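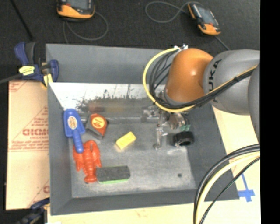 The bin should be replaced and not repaired, was the comment written under my last entry, and a scratched floor is already a good enough reason for it. I have read this comment several times and I partly agree. But a new bin of this size from Mendus has a long delivery time, and I would like to know first what exactly is wrong with the old one.

18 April 2021
Large gray bin, condition and measuring

Purpose of today: to write down the state of the floor and the walls, to take the inside dimensions again, and to decide if the bin can stay in use for the Ovusora parts until summer.

The floor has pale scratches in many places, and there are worn patches where the surface has become whitish. I went over the scratches with the fingernail. Most of them I can not feel at all. In 7 places the nail catches, and these I marked on the paper plan (in the blue folder, last page). None of them goes through. The whitish patches are smooth to the touch and I think they come from sliding of heavy things, but this is only my opinion.

The sloping surface at the back, below the far wall, is a different matter. It reflects the light strongly and on its upper edge it is difficult to judge anything by eye. Lower down it is cloudy. There is an uneven line of dark marks along the middle. I tried to wipe a short piece of this line with a damp cloth, with little result. Then with the Grondach cleaner, one part to 12 parts water, left for six minutes. It became a little lighter on the tested piece, the rest I did not touch. Please do not use the cleaner undiluted there, I do not know what it does with the surface.

Dimensions. With the tape measure on the floor, along the long side, I read 1342 mm between the two corners. The drawing from Mendus gives a value which is 6 mm more. I repeated it from the other end and got the same reading. Possible reasons: the drawing is for the older type, or the corners are more rounded than drawn and the hook of the tape does not sit fully in the corner. I believe more in the second. Next time I will put a small flat block in each corner and add the thickness of the blocks.

A note about the walls, for whoever measures after me. They are sloping, so the width at the top is not the width at the floor. In the old list there is only one width and it is not written at which height it was taken. I wrote both now. Please keep it this way.

The tape itself: the hook has some play. It should have a little, this is correct for inside and outside measuring, but ours has maybe more than it should. Compared with the steel rule from the Bhutto cabinet it is acceptable on short lengths. I did not compare on the full length, the rule is too short.

Decision for now: the bin stays. The seven places get a light sanding with fine paper, only the raised edges, and the dust must be vacuumed and not blown out. No paint on the floor. We tried paint in December on the smaller bin and it came off in flakes, and after this the flakes were found between the parts for weeks.

To the comment above I can answer that I am not against a new bin. I asked Mendus for a price and also whether the floor can be ordered as a separate sheet, to lay in and to change when it is worn. If this exists, it would be cheaper for us. No answer yet.

Open points:
corner blocks, same thickness, to be cut
second cleaning test, next to the first one, longer time
fine paper is almost finished, order more
ask Mendus which drawing belongs to our type

The cloths from the cleaning test are in the metal can by the sink and should be thrown out with the solvent waste.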